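Search this site
Enter keywords
Search

The Closing of the Kneath Ferry

By Eluned Yorath

The Nurport Harbour Authority gives notice that the passenger ferry between Nurport and Kneath will be withdrawn at the end of April. The Authority has considered all representations received from residents. It wishes to record its thanks to those who wrote, and in particular to the resident of Kneath who wrote 173 times.

Her letters were received at the Clavard office and entered in the register in the usual manner. The first enquired about the price of a season ticket. The sixth enquired after the health of the pilot, who had been seen to cough. By the fiftieth she had ceased to mention the ferry at all and wrote chiefly of her late husband, who had crossed on it every morning to the rope works and had once been brought home asleep under a tarpaulin, having missed both landings.

The Authority does not ordinarily reply to correspondence of a personal nature. The Deputy Registrar nevertheless replied, first on headed paper and afterwards on plain. He informed her that the pilot was well. He informed her that the tarpaulin was still in service. In answer to a direct question, he stated that he was unmarried and lived above the Clavard office, and that he took his evening meal at the desk.

It has been put to the Authority that these replies were sent at public expense. The sum involved has been repaid by the Deputy Registrar in stamps. 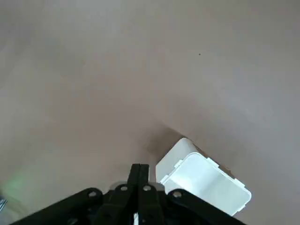 The register was closed on the day of the decision, and the Deputy Registrar was instructed to clear his room. He did so without complaint. His files went to the Rikonari store across the yard, and the lamp was returned to the hall. He kept back one white plastic container, which he set down at an angle on the bare beige surface – it had come over from Kneath by the last post, with a seed cake inside and no letter. He is understood to have looked under the cake for one.

The Authority has since been advised that the Deputy Registrar boarded the early crossing with one suitcase and the container, which had been washed. He paid the full fare, although staff travel free. The pilot reports that he stood at the rail throughout and asked twice whether the boat might go faster.

The post of Deputy Registrar is vacant. Applications should be made in writing to the Clavard office. The successful candidate will be expected to live on the Nurport side.

Contact us | Copyright Eluned Yorath. All rights reserved. | Back to top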